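Workshop notebook, 31st July

Finish trials, butcher-block tops

Carrying on from the February entry. The question is still which oil to use on the tops going out to Stomisholm, and whether the extra sanding step is worth the time. The Kerekes hardwax was the favorite going into the summer. I'm less sure now.

Offcuts used: same glue-up as the tops, mixed pale and darker strips, end joints staggered. Sanded to 120, then 180, dust wiped off with a dry cloth. No water pop on the first set. The second set got a damp sponge, dried overnight, then a light pass at 220.

Board A, Kerekes hardwax, two thin coats. Goes on easily, buffs out well with a white pad. Left a glass with cold water on it overnight and got a faint ring, gone by the next afternoon. Coffee left a mark that stayed. I rubbed it with the same oil and it faded but can still be found if you know where to look.

Board B, Stitetti oil, 3 coats. Slow. Each coat wants a full day in this humidity, and the second was still tacky the next morning, so I lost time there. No ring from the glass. Coffee wiped off clean after an hour. The color is warmer than A and the darker strips go darker still, which makes the contrast stronger than the sample Clurkari approved. Need to ask them before using it on anything of theirs.

Board C, plain mineral oil, for comparison. Looked good on day one and dry by day 5. Not going further with it.

Sanding: went up to 2000 on one corner of board A by hand, out of curiosity. It looks like glass and takes almost no oil. Waste of paper. 180 is fine for the hardwax, and 220 after water popping is fine for the Stitetti.

Water popping does help. On the second set the grain stayed down after the first coat, and I didn't have to knock it back. On the first set the pale strips went fuzzy, especially near the end joints. Plan to do this on every top from now on, whichever oil we pick.

Undersides. The cupping we saw on the first Stomisholm top was on one that had been oiled on the face only. Both faces get the same number of coats from here on, and the edges too. Stack on stickers, never flat on the floor, and keep them away from the big door. Please don't lean them against the wall overnight either.

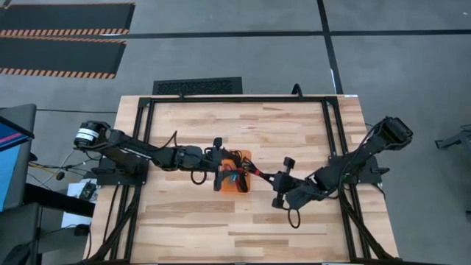

Butcher-block top, pale and darker strips, staggered joints.

Rags: the oily ones go flat over the rail outside until they are stiff, then into the metal bin with the lid on. Found a wad of them on the bench this morning. Don't do that.

To do
Repeat coffee and add red wine on B, after a full week of cure.
Order more 180 discs, we're nearly out.
Send Clurkari a piece of B next to the approved sample.
Try one coat of Stitetti under one coat of Kerekes on scrap. Check the data sheets first for whether they can be mixed like that.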